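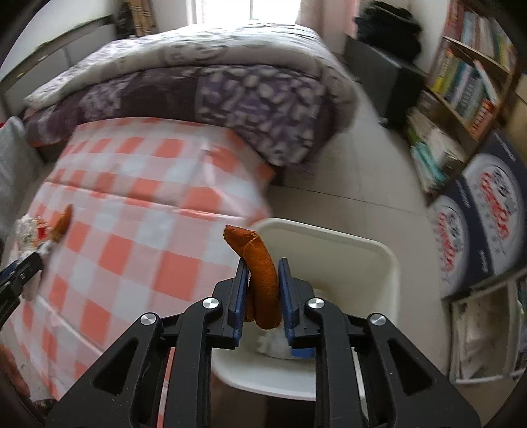
The draw for the Grenden Open is out and I have read it three times on the tram. A few posts about it, for those of you who follow women's snooker and for the two or three who follow only me. Correct me if I have a name wrong.

First the format, as it has changed again. Groups of four players, everybody plays everybody, best of five frames. The two best from each group go to the knockout, which is best of seven until the final. The final is best of nine. Last season the groups were best of three and many people complained that one lucky red decided the whole weekend.

I was one of the people who complained. I wrote a long letter. I do not think my letter changed anything but I was pleased when I saw the new rules.

The venue is the same, the Cado Hall, upstairs. Four tables. Tables 1 and 2 have seats on both sides, tables 3 and 4 only a bench along the wall. If your favourite is on table 4, come early or you will see mostly the back of a referee.

Entries closed at 30 players and two more places went to a qualifier the evening before, so 32 in the draw and eight groups. It is the biggest field they had in this event. When I started to come, there were 12 women and one of them was also doing the coffee.

Now the groups. I will not go through all eight, only the ones where I have something to say.

Group A. Roswitha Harms is the top seed and the champion, and she should come through this one without trouble. Her long potting in April was the best I have seen from her. What I am less sure about is her safety play when she is in front. She gets a little impatient at 2-0 and leaves the cue ball short of baulk.

In the same group there is a sixteen-year-old from the junior league, first time in the seniors. I will not name her because she is young and people on here can be unkind. But watch her bridge hand. It does not move at all.

Group C is the hard one. Parvaneh Taheri, Yae Wada and the winner of the qualifier, all together with last year's semi-finalist. Two very good players will go home on the first day. I looked if the seeding was made correctly and yes, it was. Wada missed two events in spring with her shoulder and fell down the ranking, so she came out of the third pot.

Taheri against Wada is the match I would pay for. They have met three times and all three went to the last frame. Taheri leads 2-1. The one which Wada won, she won on a respotted black, after she had needed a snooker with only pink and black left. I was there and I forgot to eat my sandwich.

For the new people: when the scores are level after the last black, the black goes back on its spot, the players toss a coin, and the winner chooses who plays first. The cue ball is played from hand. First score or foul decides it. It is very cruel and I love it.

Group F, Iresha Gunawardena. She changed her cue in the summer, after eleven years with the old one, and her first results with the new one were poor. She told the club newsletter that the tip was too hard and that she now plays a softer one. She made a 74 in the league match last month, so perhaps the worst is behind her.

I changed my own cue once and I needed a full year. I was also not good before, so it is difficult to compare.

Group H has Banafsheh Safavi, who is the slowest player in the draw and I say it with respect. She thinks, she walks around the table, she thinks again. Her matches run late. If you have a last bus, please look at the order of play before you choose a seat.

There is a shot clock this year, but only in the group stage and only in the deciding frame. 30 seconds for each shot, two extensions for each player. It was tested at the Vahidi Cup and the players I spoke to were divided. The fast ones liked it, naturally.

My own opinion is that the clock is fine, but it should be the same in all frames. A rule which begins at 2-2 changes the game in the moment when the players are most nervous.

Somebody asked about the cloth. All four tables were recovered for this event, and the cloth will be quick for the first day at least. Players who like to roll the ball softly into the middle pockets will need some time. On a new cloth I always hit the first safety too hard and finish in the middle of the table, like a guest who came on the wrong date.

Prize money: the winner's prize is up a little, the losers in the groups get their entry fee back for the first time. I think this second part is more important. A player who travels far and loses three matches has paid for the train, the hotel and the entry, and next year she stays at home.

The sponsor is Eltinine again, same as last season, and their name is on the waistcoats and on the scoreboard. The scoreboard on table 3 stopped working in last year's quarter-finals and the score was kept on paper. I am told it is repaired.

Tickets: one price for the day, all tables, you can move between frames but please not during. Under 16 free with an adult. You pay at the door, and they take cards now.

No stream for the groups. From the quarter-finals there will be one camera over table 1 and commentary in the evening. I will post scores when I can, but the reception upstairs is weak, so if I am silent for an hour I am not dead.

My semi-finals, so that you can laugh at me later: Harms against Gunawardena, and Wada against Safavi. Final Harms against Wada, and Wada to win 5-3.

Last year I had one semi-finalist correct from four. The year before, none. Please do not bet anything on my advice.

Small correction to the post about the format: the knockout is best of seven from the last 16, but the semi-finals are best of nine, same as the final. I had the old sheet. Thank you to the person who wrote to me.

And yes, practice tables are open to the public on the lunch break, for players with their own chalk. Bring the green one, the blue leaves marks and they will tell you off.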